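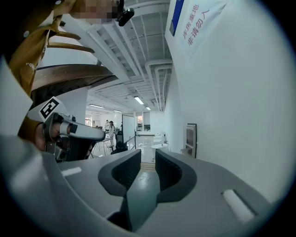

Home | Ask | Browse Topics | Members | Help

Work & Careers > Automation

Print this page | E-mail to a friend

Our stockroom is being automated and I'm supposed to help teach it. What happens to the rest of us?

Posted by stockroom_marlene

Hello all, and forgive the length, I've never posted here before. I work in the parts storeroom at Harnon, and there are 6 of us on days. In December we were told that the company is bringing in a picking system from an outfit called Joltimell, and that before it can do anything useful, people have to show it how the work is done. So a couple of us have been asked to spend part of each shift using hand-held grippers, one in each hand, picking things up and putting them down while it all gets recorded. They want around 1,000 recordings before they even talk about a start date.

I don't mind the work itself. It's a change from the scanner, and the young people running it are very pleasant. But my wrists are sore by mid-afternoon, and my coworkers have started asking (half joking, I think) whether I'm training my own replacement. My supervisor says no jobs are going "at this stage." Has anybody been through this? What should I be asking for, and am I being foolish to go along with it?

osvaldo_t

Marlene, you aren't foolish at all, and I'm glad you wrote. I'm Osvaldo Tedesco, and I did very much the same thing at Pletuvetti, where I ran the parts cage for longer than I like to admit. I worried myself sick over it the first month, so I know that feeling in the break room!

In our case nobody was let go, but the jobs did change, and I wish I had asked more about that early on. The machine took the small repetitive picks, and what was left for us was the awkward stuff, the returns, the damaged cartons and a good deal of clearing up after the machine when it got stuck. Some of my crew liked that better. One fellow hated it, because he used to enjoy a quiet hour of easy picking with the radio on, and that hour was gone.

Ask for the recording work to be written into your job description, with whatever pay grade goes with it. We had 2 people doing it for months as a "favor" and it took a lot of pushing to put that right. Ask what "at this stage" means, and ask for the answer in writing. Find out who gets trained to look after the system once it's in, and put your name down now. You'll know its habits better than anyone.

As for your wrists, please tell them. We swapped over every half hour and it helped me a great deal. Don't grip the handle so hard, either. Everybody does at first.

bins_and_belts

They said no layoffs at Morelli too. Then when people left they just didn't hire anybody. So watch for that. Get your hours in writing.

stockroom_marlene

Thank you both so much. I'm going to ask about the half-hour swaps tomorrow morning and work up to the pay question after lunch.

Related topics

Can my employer change my job title without asking me?
Sore hands from scanner work, what helped you?
Moving from picking to machine upkeep at 50-plus
How do I bring up a pay grade review?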